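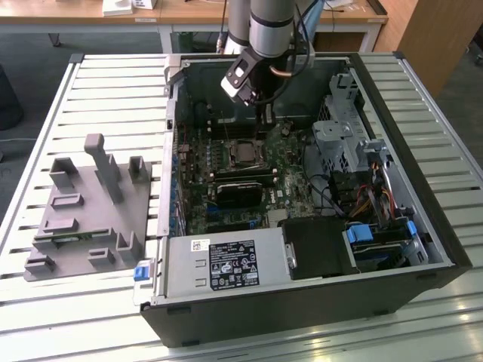 Trutcombe station escalators to close for handrail and comb plate work

Monday, November 30, 2020

If you use the station at Trutcombe, you've probably already seen the yellow notices taped up by the ticket machines. Two of the three escalators are coming out of service next week, and the third one follows as soon as the first pair is signed off. I went down there on my lunch break to find out what's going on, mainly because I ride the things twice a day and my knees have opinions.

The short version is that the handrails are worn out. You know that feeling when the rubber rail moves a little slower than the steps, so by the top you're leaning backward like you're waterskiing? I thought it was just me! The maintenance firm, Grosel, measured it during the July inspection and found the rail on the middle escalator lagging well behind the steps. The drive wheel that pulls it along has gone smooth, and the rail itself has stretched. Both get replaced, along with the brushes down the sides and the comb plates at the top and bottom (the toothed metal bits where the steps disappear under the floor).

The comb plates are the part I'd never given a thought to. Each one is made of short sections that screw down side by side, and the teeth are supposed to snap off if something hard gets dragged in. A broken tooth leaves a gap, and a gap is where a shoelace or the toe of a soft rubber clog goes. The notice says 72 teeth were found broken or bent across the three machines, most of them at the bottom landing of the one nearest the bus stops. I looked for them on the way out and could see four without even crouching down.
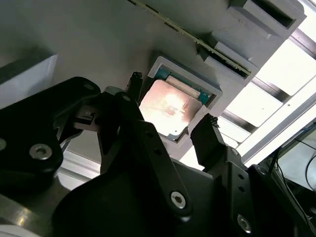

Work starts at night so the noisy part happens after the last train, but the escalators stay closed during the day too. The plan on the notice is for the two on the north side to be off for nine days, and then the south one for five. The elevator stays open the whole time, and so do the stairs – all 50 of them, if you're coming up from the lower platform. If you have a stroller or a heavy bag, I'd give yourself an extra ten minutes at rush hour. The elevator holds maybe eight people who like each other, and fewer at the moment, with everybody trying to keep their distance.

There is one other option, and I don't think it's well known. The side exit onto the Nurnlow road has a ramp. It comes out behind the bakery, it's well lit, and it's a gentle slope the whole way. You do have to walk back around the block to reach the main entrance, so it's a pain if you're catching a bus, but for anyone who can't manage stairs it beats standing in line. The gate there usually gets locked at eight in the evening. During the work it'll be left open until the last train, according to the woman at the information window.

The new handrails are being supplied by Pavlović, and they arrive already joined into a loop, so there's no splicing to do on site. I'm told that's why the closures are shorter than last time. Anyone who was commuting back then will remember the middle escalator sitting there behind plywood for most of a winter, with a sign promising it would be back "shortly."

The bill comes to $3,535 for the comb sections and brushes and $1,178 for the new drive wheels. The handrails are covered under the service contract, so there's no separate charge for those. It's all coming out of the regular station budget and fares aren't affected, which was the first thing the man behind me in line wanted to know.

A few things I picked up while I was asking questions, and I'll pass them on. Every escalator has a red stop button at the top and another at the bottom, usually low down near where the handrail goes in. Anyone can press it in an emergency. Shout to the people riding first so they can grab the rail, then hit it. And please don't use a stopped escalator as a staircase while it's closed off! The steps are taller than normal stairs, they're uneven at both ends, and during this job some of them will be missing completely. There will be barriers, but I've watched people climb over barriers at that station to save thirty seconds.

Also, kids on the escalator should stand in the middle of the step, with their shoes away from the side panels. The new brushes are there to nudge feet away from the edge. They're not for polishing your shoes, and yes, I've done it too.

If you spot a problem once they're running again – a jerky rail, a rattle, a tooth missing – there's a number on a small plate beside each stop button. Give them the number of the escalator, which is printed on the same plate, and say whether you were at the top or the bottom landing.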